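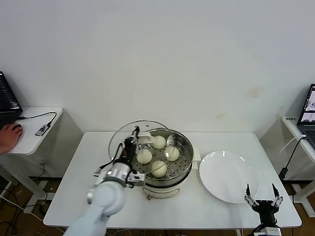

Kitchen Talk > Dough and Baking > Steamed buns go wrinkled when I open the lid

marrow_lane
Posted 19:42
Good evening to all. I moved to Drudby in October and since then I try to make the plain steamed buns that my aunt made at home. The taste is right, I am happy with the taste. The problem is the skin. When I open the lid they look smooth, and then in one minute they become wrinkled like an old apple, and the bottom is a little sticky.
I use ordinary plain flour from the Wenow shop, dried yeast, warm water, a spoon of sugar. First rise until double, then I shape, then 30 minutes again, then into the steamer. I steam 25 minutes. Where is my mistake, please?

tinpot
Posted 20:05
You are letting them rise too long the second time. In a warm kitchen 30 minutes is a lot. The dough gets tired and has no strength to hold itself when the steam goes away. Pick one up before steaming. It should feel lighter than when you shaped it, but it should still push back a little against the finger.

ferrybread
Posted 20:31
I must disagree with tinpot, with respect. I leave mine longer than that and they come out smooth. For me it was always the lid. Turn off the heat and do not touch it for some minutes. Then open it a very small amount and wait again. If you throw the lid open at once, the cold air comes in and the buns fall.
Also 25 minutes is very long for small plain ones. How big do you make them?

marrow_lane
Posted 20:48
Thank you both. They are the size of a small orange before the steaming. I confess that I open the lid immediately, I am always hungry by then.

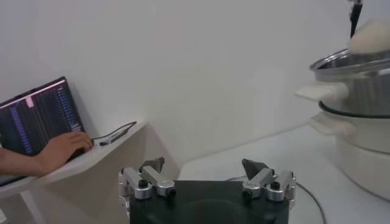
Attachment 2: gripper, fingers open

oldsaithong
Posted 21:10
I worked for a while in the kitchen at the Saithong canteen in Nisport, and the cook there wrapped a cloth around the lid. Water collects under a metal or a glass lid and drops on the buns, and each drop makes a dark, hard mark. With a bamboo lid you do not have this trouble, the bamboo drinks it.
On the question of the rise I am with tinpot.

ferrybread
Posted 21:22
The cloth is good for the drops, I agree. But marrow_lane has wrinkles on the whole bun, and drops make spots. These are two different illnesses!

tinpot
Posted 21:37
And how do you know it is the lid, when the dough was also left for half an hour in a warm room? Change one thing at a time. Make one dough, divide it in two. Steam the first half early, the second half late, and open the lid slowly for both.

marrow_lane
Posted 21:50
I will do this. One more question -- is the flour important? At Wenow they have also a weaker one for cakes, but it costs more.

oldsaithong
Posted 22:14
The cake one makes them whiter and softer. For learning, stay with the plain. Knead it again after the first rise, very well, until you see no bubbles when you cut it. People are lazy about this part (I also).

marrow_lane
Posted 18:26
I am back with the result. First half: 8 minutes of second rise. Too early, I think, they were heavy in the middle but the skin was smooth. Second half: 29 minutes, and I waited before I opened the lid. A few wrinkles on one side, much better than before. So perhaps both of you are right.
The bottoms are still sticky.

ferrybread
Posted 18:55
Squares of baking paper under each one, and less water in the pot. I still say it is the lid.

tinpot
Posted 19:03
Try something in the middle next time, and look at the dough and not at the clock.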